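Changes to Parcel and Mail Handling at Karham House

Beginning in December, the Office of Building Services will change the way parcels and letter mail are received, stored and released at Karham House. The new arrangements apply to all tenants on every floor, including those who lease space by the month. Tenants are asked to share this notice with their staff before the end of the month.

The mail room on the ground floor was laid out when the building received few deliveries other than letters. It now handles up to 300 parcels in a working day, and the shelving was never intended for that volume. During the past year, items were at times placed in the east corridor, where they narrowed the route to the stairwell. The fire safety review asked that this practice end, and it has ended.

Under the new plan, letter mail will remain in the present mail room. Parcels will move to the former archive store next to the loading entrance. The store has been repainted and fitted with shelving supplied by Jurkus, together with 39 numbered lockers for small items. The cost of the work, including new lighting over the counter, was $4,000 less than the amount set aside in the annual budget. The balance will be held for repairs to the loading entrance door.

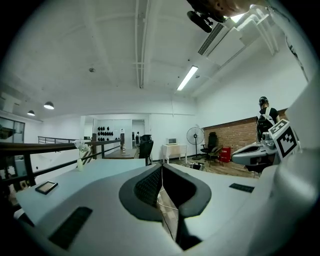
Equipment at Karham House, seen up close.

The parcel counter will be open from 8:30 a.m. to 5:15 p.m. and will close for thirty minutes at noon. Items may be collected by any person whose name appears on the tenant's collection list. Each tenant should send a current list to Building Services, signed by the office manager or an equivalent officer. Lists submitted under the earlier system will not be carried over. A tenant may change its list at any time, and changes received before 3 p.m. take effect the next working day.

When an item is logged at the counter, a notice will be sent to the address the tenant has given for this purpose. Small items will be placed in a locker, and the notice will contain a code that opens it once. Larger items will be released by counter staff against a signature. Items that weigh more than 100 pounds will not be accepted at the counter and must be scheduled in advance as freight. Freight bookings will continue to be handled by Surnov under the present contract, and the booking form has not changed.

Parcels may be held for five working days without charge. After that period a second notice will be sent, and the item will be returned to the carrier if no reply is received within two further working days. Tenants who expect to be away for an extended period may ask for a longer hold in writing.
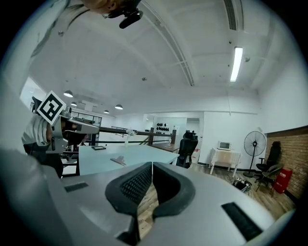
Perishable goods require separate mention. The building has no cold storage for tenant deliveries, and staff cannot be responsible for food, flowers or samples left overnight. Where such items are expected, the tenant should arrange for a member of its own staff to meet the carrier at the loading entrance.

Outgoing mail will be collected from the ground floor at 4 p.m., as at present. Outgoing parcels should be brought to the new counter with the carrier's label already attached. The Laizer courier bag service to the branch offices will continue, but its pickup point will move from the reception desk to the parcel counter.

Questions about collection lists, locker codes or longer holds should be directed to Rochelle Hoani, Building Services, Room 112. Comments on the new arrangements are welcome in writing and will be reviewed after the first three months of operation.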